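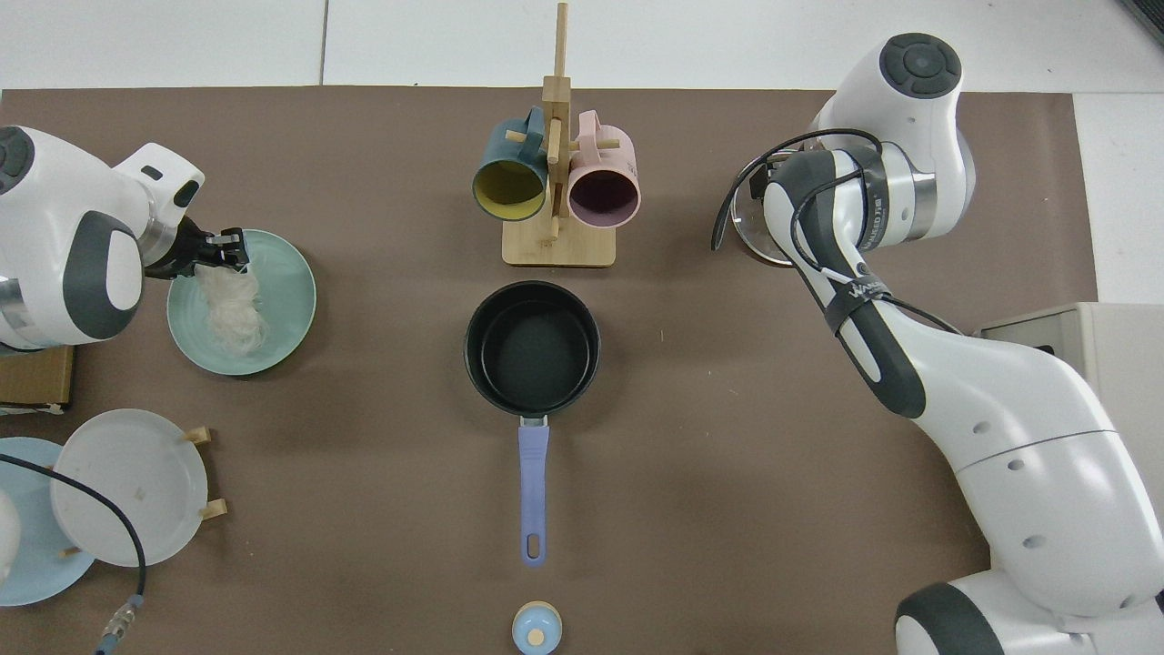
Kitchen Basics, Unit 4
Small Tables, Plates and Noodles
Handout for 24 March 2022
Instructor: Benito Manzano, Cuesta Room

Last unit covered drawers and dry storage. This one deals with the working table: what stays on it during a meal, where each item goes, and how to serve noodles without making a mess of the surface.

Setting up the table

Lay the mat first and smooth it flat. A large mat protects the tabletop and shows you how much space you have. Keep boxes and packaging at the edge, or take them off the table.

Things you use only at the end, such as mugs, go toward the back. The pan goes in the middle where either hand can reach it. Serving plates go to the side, close enough that food travels a short distance from pan to plate.

Storing plates upright

A peg stand holds plates on edge and takes up very little room. In the picture, a white plate is in a small wooden stand with a light blue plate behind it. Put the plates you use most at the front. Check each one for marks before it goes in – a plate with food left on it will stick to its neighbor.

The mug tree

The wooden mug tree has a tall post and short pegs. Hang mugs by the handle with the opening facing down, as with the teal and pink mugs. This keeps dust out. Load opposite sides evenly when you can. A light stand with all its weight on one side can tip when you pull a mug off. Hold the base with your free hand if you are not sure.

Serving thin noodles

Thin white noodles tangle easily and hang well below whatever is holding them. Bring the plate to the noodles before you lift.

Lift a small bundle and hold it over the plate.
Lower it until the ends rest on the plate.
Keep lowering so the bundle folds onto itself.
Let go only when the whole bundle is inside the rim.

The green plate is a good choice for this. It has a raised rim, and pale noodles are easy to see against it. On a white plate, stray strands are harder to spot.

Saucepan care

Use wood or silicone utensils in a nonstick pan. Let it cool before washing, and use a soft sponge. Do not stack other pans inside it without a cloth between them.

For next time

Read pages 67 to 70 in the course packet. Draw your own kitchen table from above and mark where the plates, mugs and pan would go. Bahman Jafarzadeh will collect the drawings at the door – put your name on the back.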